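"Ask me again when it can do a sink"

4 min read

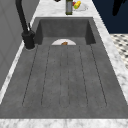

A plate in the basin of a simulated kitchen sink, food still on it.

Irina Vlad has a rule for people who tell her home robots are nearly here. She asks them about dishes.

"Not loading a dishwasher on a stage. A sink. Somebody left a plate in there with a bit of food on it and went to bed. Can it deal with that."

Can it?

"Sometimes. In simulation, more then sometimes. In my sister's kitchen, no."

Vlad runs testing at Bellamy, a small outfit that works on household tasks, nearly all of it in rendered kitchens. We talked by phone in December 2020, her on a train, the line dropping twice. Most of her day is sinks. The plate has to be found, gripped at the rim, lifted clear of the basin wall. Then the leftovers have to go somewhere that isn't the drain.

"People think the hard part is washing. We barely get to washing. Getting a hand down between a plate and a wall, that's my whole year."

She won't give an overall success rate. Depends on the sink, she says. A deep basin is worse than a shallow one. Dark stone with a white plate is kind to the vision side, white on white isn't. Faucets get in the way more than you'd guess, the arm comes in from above and so does the spout. Her team ran 280 variations of one dish task over the summer, and the July batch was bad enough that they threw out the grasp planner and started over.

And the new one?

"Better. Slow. A person takes 2 seconds to pick up a plate. We take 35, on a good run, and that's a fast computer pretending to be an arm."

Her colleague Ziad Sleiman, who joined the call late, is less gloomy. He came from Flellik, where he worked on shelf restocking, and he thinks shops will get there first. Same boxes, same shelves, flat floor. "A store lets you change the store for the robot. You can move a shelf. Try telling a family to move the sink."

Vlad agrees on that one. Disagrees on timing. Sleiman says five years for something useful after closing time. She says he said that at Flellik too. (He did, he admits.)

What would she buy today, for her own house? Long pause, or the tunnel.

"A vacuum. The round kind. It gets stuck under the couch and I go get it, fine."

And the dishes?

"I do them by hand. I listen to the radio. It's the one chore I dont mind, so maybe I'm in the wrong job."

She had to change trains there, and we left it.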